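Rapport intermédiaire à la Fondation Bovosel
Projet : renouvellement du registre des membres et préparation de l'élection du Conseil
Organisme bénéficiaire : Union des communautés Skorum
Rédaction : Nadja Imhof, coordinatrice du projet

Madame Baxter,

Conformément à l'article de la convention qui concerne le suivi, je vous remets le deuxième rapport sur l'utilisation de la subvention. Il couvre la période qui va de la clôture du premier rapport jusqu'à la fin du mois d'octobre. Les pièces comptables vous sont envoyées séparément par la fiduciaire Zürcher. 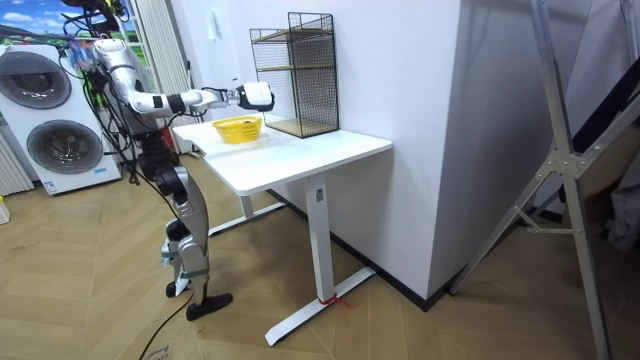
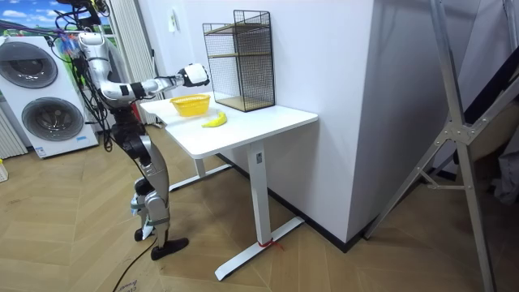
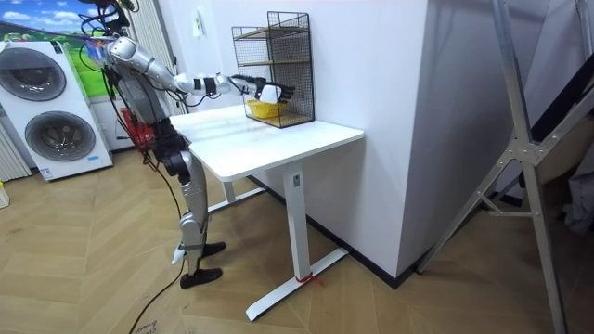

1. Rappel de l'objet du financement

L'Union Skorum regroupe des communautés de prière de langues et de traditions différentes. Jusqu'à présent, son Conseil était désigné par les responsables des communautés, sans vote des membres. L'assemblée a décidé de changer cette règle. Désormais, chaque membre adulte élit les délégués de sa communauté, et les délégués élisent le Conseil et la personne qui le préside.

Pour organiser un tel vote, il faut d'abord savoir qui est membre. La Fondation a accepté de financer le registre commun, la rédaction du règlement électoral, la traduction des documents et la formation des personnes qui tiendront les bureaux de vote. Le vote lui-même reste à la charge de l'Union.

2. Le registre des membres

Le registre est maintenant complet pour toutes les communautés, sauf celle de Bullurska dont je parle plus loin. Il contient 3603 personnes ayant le droit de vote. Ce nombre est inférieur à celui que nous avions annoncé dans la demande de subvention. La différence s'explique surtout par les inscriptions doubles : 255 fiches concernaient des personnes déjà inscrites dans une autre communauté, le plus souvent à la suite d'un déménagement ou d'un mariage.

Nous avons écrit à chaque personne inscrite deux fois pour lui demander où elle souhaite voter. Les réponses sont venues assez vite, et beaucoup par téléphone, ce que nous n'avions pas prévu. La secrétaire a donc noté les réponses orales sur une feuille, puis elle a envoyé une confirmation écrite. Quand une personne n'a pas répondu après le rappel, elle est restée dans la communauté où son inscription est la plus récente. Cette solution est provisoire et la personne peut encore la modifier jusqu'à la fermeture du registre.

Une question délicate a été celle des membres qui habitent à l'étranger une partie de l'année. Le projet de règlement demandait une résidence permanente. Plusieurs familles ont protesté, à mon avis avec raison, car elles participent à la vie de leur communauté depuis longtemps. Le texte demande maintenant une « participation régulière », attestée par deux autres membres. Je reconnais que la formule est moins précise. Le juriste qui nous conseille la considère suffisante, à condition que les refus soient motivés par écrit.

3. La communauté de Bullurska

À Bullurska, l'ancien registre était tenu à la main dans un cahier, dans un ordre qui suit les familles et pas l'alphabet. Une partie des pages ne porte que des prénoms. Nous avons passé plus de temps que prévu sur ce cahier, avec l'aide de deux anciennes de la communauté qui connaissent les familles.

Le travail n'est pas terminé. Il reste quelque 340 noms à vérifier, pour lesquels nous n'avons ni adresse sûre ni date de naissance. Ils ne sont pas compris dans le total donné plus haut. La communauté a demandé que la vérification soit faite de vive voix, après l'office, et non par courrier. J'ai accepté, parce que la confiance des membres me semble plus importante que le calendrier. Cela repousse cependant la fermeture du registre de quelques semaines pour l'ensemble de l'Union, puisque toutes les communautés doivent voter sur la même base.

4. Le règlement électoral

La troisième version du règlement a été adoptée par les responsables des communautés. Voici les points qui étaient encore ouverts dans mon premier rapport, avec la décision prise.

Candidature. Toute personne inscrite au registre peut être candidate comme déléguée. La condition d'ancienneté a été supprimée. Pour la présidence, le candidat doit être présenté par des délégués venant d'au moins trois communautés.

Campagne. Les candidats se présentent sur une feuille commune, dans le même format pour tous. Aucun discours de campagne n'est permis pendant les offices. Ce point a provoqué la discussion la plus longue, certaines communautés ayant l'habitude de parler de toutes leurs affaires à ce moment. Il est donc permis d'annoncer la date et l'heure du vote, mais sans nommer les candidats.

Durée du mandat. Elle est fixée à quatre ans, renouvelable une fois. Le président sortant peut rester membre du Conseil comme simple délégué, s'il est élu à ce titre.

Vote des femmes et des jeunes adultes. Le droit de vote est égal pour tous dès l'âge de la majorité. Deux communautés votaient autrefois par famille, avec une seule voix pour le foyer. Elles ont accepté la nouvelle règle, et l'une d'elles a demandé que des enveloppes individuelles soient distribuées, pour que chacun puisse voter sans pression. Nous avons étendu cette mesure à toute l'Union.

Recours. Un recours peut être déposé dans les dix jours. Il est examiné par trois personnes extérieures à l'Union. Deux d'entre elles ont déjà donné leur accord. Nous cherchons encore la troisième et nous serions reconnaissants si la Fondation pouvait nous suggérer un nom.

5. Traductions

Le règlement, la feuille d'information et le modèle du bulletin existent maintenant en français, en allemand et en anglais. La traduction anglaise a été relue par une personne de langue maternelle. Pour l'allemand, nous avons dû refaire une partie du texte : le mot choisi pour « délégué » avait, pour une des communautés, le sens d'un ministère religieux et laissait croire que les élus recevraient une charge spirituelle. Le mot a été remplacé partout, y compris dans les formulaires déjà imprimés, ce qui explique la petite dépense de réimpression dans les comptes.

6. Formation pour les bureaux de vote

Nous avons tenu quatre séances de formation. Chaque séance durait une soirée, de 18 h 30 à 21 h environ, avec un repas simple au milieu. Les participants ont appris à contrôler une inscription, à remplir le procès-verbal et à compter les bulletins à deux. Ils ont ensuite fait un vote d'essai sur le choix d'un chant pour la fête annuelle. Lors de cet essai, un des procès-verbaux présentait un total faux, et les participants ont mis un bon moment à trouver l'erreur (les bulletins blancs avaient été comptés deux fois). Nous avons modifié le formulaire : les bulletins blancs y ont maintenant leur propre ligne, séparée du total des voix.

Il manque encore des personnes formées dans les communautés les plus petites. Une séance supplémentaire est prévue, si possible un dimanche après-midi, pour ceux qui travaillent le soir.

7. Utilisation des moyens

Les dépenses suivent le budget pour le registre et la formation. Elles le dépassent légèrement pour les traductions, pour la raison déjà indiquée. Le poste des déplacements est resté au-dessous, plusieurs réunions ayant été regroupées. Je demande l'autorisation de transférer le solde des déplacements vers les traductions. Le montant total de la subvention ne change pas.

La fiduciaire Zürcher nous a fait remarquer que deux factures de location de salle étaient adressées à une communauté et non à l'Union. Elles ont été corrigées par le bailleur avant l'envoi des comptes.

8. Difficultés et points à surveiller

Le retard du registre est la difficulté principale. Si la vérification à Bullurska n'est pas finie au moment prévu, le vote des délégués devra être reporté après les fêtes, ce qui n'est pas souhaité par les communautés rurales à cause de l'état des routes en hiver.

Je signale aussi que le Conseil actuel arrive à la fin de son mandat avant l'élection du nouveau. L'assemblée a voté une prolongation limitée aux affaires courantes. Pendant cette période, le Conseil n'engage aucune dépense nouvelle et ne nomme personne.

Enfin, la protection des données demande une attention particulière. L'appartenance religieuse est une information sensible. L'accès au registre complet est réservé à la secrétaire et à moi-même, et chaque communauté reçoit seulement sa propre liste, sur papier, contre signature.

9. Prochaines étapes

Terminer la vérification à Bullurska et fermer le registre.
Afficher les listes dans chaque communauté pendant deux semaines, pour les corrections.
Tenir la séance de formation supplémentaire.
Recevoir les candidatures et imprimer la feuille commune.
Organiser le vote des délégués, puis la première réunion où ils éliront le Conseil.

Le rapport final vous sera remis après cette réunion, avec les procès-verbaux en annexe. Pour la demande de transfert indiquée au point 7, une réponse par courriel nous suffirait.

Je vous prie d'agréer, Madame Baxter, mes salutations respectueuses.

Nadja Imhof
Union des communautés Skorum

Destinataire : Bronwyn Baxter, Fondation Bovosel
Copie : fiduciaire Zürcher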